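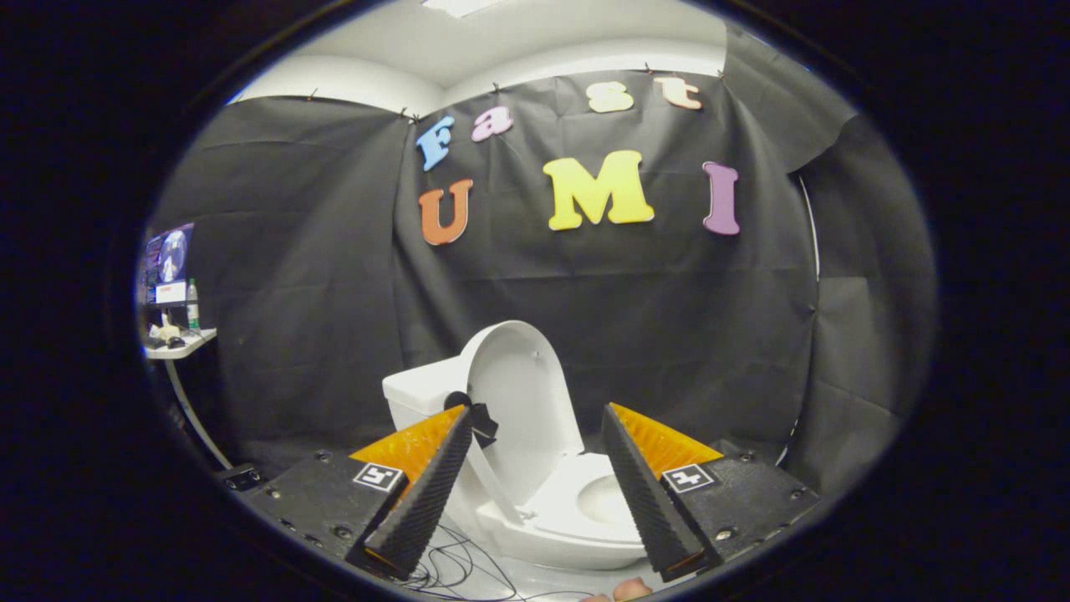
Figura 1. Cenário compacto: cortina preta de fundo, letras recortadas em espuma e sanita branca com a tampa levantada.

Oficina de Cenografia — Apontamentos da aula 6
Fundos têxteis, letras aplicadas e peças sanitárias em espaços pequenos

1. Ponto de partida

Na aula anterior tratámos das estruturas rígidas. Esta ocupa-se do que se pendura nelas e do que se coloca à frente. Trabalhamos com recintos pequenos, em que o fundo está perto do objeto e qualquer defeito se nota. A Figura 1 serve de referência para as secções 2 a 5.

2. A cortina

Um tecido preto absorve a maior parte da luz e separa bem um objeto claro. É a escolha habitual quando a peça principal é de porcelana branca. A fixação pode ser feita só pela borda superior, junto ao teto, deixando o resto cair.

Há duas formas de montar:
Tecido esticado — superfície lisa, boa para colar elementos, mas mostra logo qualquer vinco.
Tecido solto — dobras verticais, aspeto menos rígido. Os vincos misturam-se com as dobras. Na Figura 1 optou-se por esta.

Para tecido solto, cortar com folga na largura. No exercício usamos um pano de 416 cm para uma parede de fundo de 235 cm. A bainha inferior deve ficar ligeiramente acima do chão. Passar a ferro pelo avesso antes de pendurar; depois de pendurado, só vapor.

3. Letras em espuma

As letras recortadas em espuma são leves e prendem-se ao tecido sem o deformar muito. Os métodos que vamos experimentar são o alfinete, a fita de dupla face e o velcro de costurar. O alfinete permite corrigir a posição várias vezes. A fita perde aderência em tecidos com pelo.

Notas sobre a composição da figura:
A palavra de cima, "Fast", está em letras mais pequenas e arredondadas, dispostas em arco. O "s" e o "t" ficam mais altos e mais à direita do que as duas primeiras.
A palavra de baixo, "UMI", usa letras grandes, grossas e com serifa, e ocupa o meio da cortina.
As cores mudam de letra para letra. A palavra pequena tem tons claros (azul, rosa, amarelo-pálido, pêssego); na grande há laranja, amarelo vivo e lilás.

A diferença de tamanho estabelece a ordem de leitura. Quando se misturam dois estilos de letra, convém que a diferença seja clara, como neste caso. Dois estilos parecidos dão a impressão de engano.

Para distribuir uma palavra em arco, marcar primeiro a curva com um fio e alfinetes, fora da cortina, e só depois transferir. As dobras do tecido encurtam a distância entre letras. Medir com o pano já pendurado.

4. A sanita como peça de cena

Uma sanita de porcelana é pesada e tem um centro de gravidade difícil de prever. Transporta-se sempre entre duas pessoas, com o depósito separado quando o modelo o permite. Em cena assenta no chão, sem ligação à água, salvo indicação do projeto.

A posição da tampa altera bastante a leitura do volume. Levantada, acrescenta uma forma oval contra o depósito e deixa ver o interior da bacia. Fechada, a peça fica mais baixa e compacta. Decidir isto antes de afinar a luz — a tampa aberta faz sombra sobre o depósito.

Verificar também as dobradiças. Uma tampa que não se aguenta sozinha na vertical precisa de um calço discreto.

5. Luz

Um painel retangular no teto dá luz vinda de cima, com sombras curtas. O teto branco devolve parte dela. A porcelana vidrada reflete a fonte e pode criar uma mancha clara na borda da bacia; corrige-se com difusor ou deslocando a peça alguns centímetros. Nos ensaios usamos 4000 K e não misturamos com a luz das janelas.

6. Material para a próxima sessão (sala 111)

Por grupo:
pano preto já cortado e com bainha
placas de espuma Zeker, cores à escolha
alfinetes de cabeça preta
fio, fita métrica e giz de alfaiate
tesoura e x-ato com lâmina nova
luvas para deslocar a louça

A sanita é requisitada no armazém de adereços. O pedido fecha no fim de outubro.

7. Exercício

Montar um fundo têxtil com duas palavras de tamanhos diferentes, à frente do qual fica uma única peça sanitária. Entregar planta com cotas, alçado do fundo com a posição de cada letra e duas fotografias — uma com a tampa levantada e outra com a tampa fechada. Indicar na planta o lugar da fonte de luz e o ponto de vista do público.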